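Notebook, June, sim bench, Iddale

Picked up the two-arm grasp labeling again after lunch. The goal this week is the same as last: get a usable hold/no-hold label out of the head view alone, so that the episodes without clean contact logs don't have to be thrown away. The Munel export has 1,073 episodes in it. The contact channel is fine in most of them, but the ones recorded before the solver change have gaps, and those gaps tend to fall where we need the signal most.

Method as it stands now. For each episode I take 30 rendered stills, evenly spaced, and run the small classifier on a crop around each gripper. It gives one score per hand. Then a plain smoothing pass goes over the scores, and anything that flips for a single still gets flattened back to its neighbors. Labels come out as left, right, both, or none. No depth, no joint angles. I want to see how far the picture gets us before adding anything.

First run of the day was bad. The scores for both hands were moving together, which makes no sense for a task where the arms take turns. Spent most of an hour looking at the smoothing before I checked the crops. The left and right crop centers were both being read from the left wrist. One line in the config, copied when I set up the second hand and never edited. Fixed, reran the whole set, started the clock again at 3:10.

After the fix the left hand looks good. The right hand is weaker, and the errors are nearly all in one direction: it says "holding" when the fingers are up and slightly apart. My guess is the gap. When it's narrow there are only a few pixels of gray between the fingers at the size we crop, and after downsampling it goes away. A wide open gripper gets labeled correctly almost every time. Will try the larger crop before touching the training data.

Went through a batch of stills by hand to have something to compare against. The easy ones look like this: left closed on the white block, right open with nothing in it, a wooden plank between them. The classifier got left, as it should.
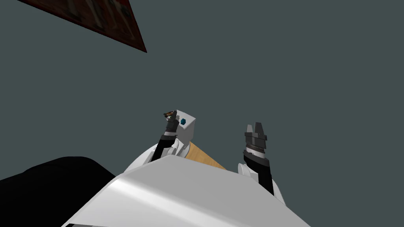 Tkachuk disagrees with the labels on principle and says a closed gripper with a block in it is still only a picture of a closed gripper with a block in it, and that the label should be called "apparent hold" until it has been checked against contact force. Fair point. A block resting between fingers with no force on it would look the same to the classifier. I've renamed the field to apparent_hold in the Zolora branch and left the old name as an alias so the plotting scripts don't break. The check itself is easy for the newer episodes: take every still labeled as a hold, look up the contact force at that timestep, and see how often it is zero. Queued that for tonight.

Also changed the rule for "both." Before, it needed the two scores to pass the threshold in the same still. Handoffs are short and at 30 stills per episode we step right over some of them. Now it counts if the two hands pass within 2 stills of each other. That picks up the handoffs I had marked by hand, but it will probably add false ones where one hand lets go just before the other picks up something else. Need to look at those separately – no number for it yet.

Side note on objects near the fingertips. When something small sits close to the top of the gripper, the score drops a little even if the main object is held well. Not enough to change the label in the cases I looked at. Keeping a list in the branch folder.

Rendering is the slow part. The classifier finishes long before the renderer does, so there's no point making it faster. Cached the stills to the scratch disk so tomorrow's crop test won't have to render again.

To do:
Larger crop, right hand only, then both hands.
Contact force check on the new episodes.
Go through the "both" labels with the new rule.
Delete the old score files from before the crop fix. They have the same names as the good ones apart from the suffix, and I already opened the wrong one once today.

Left the force check running at 6:40.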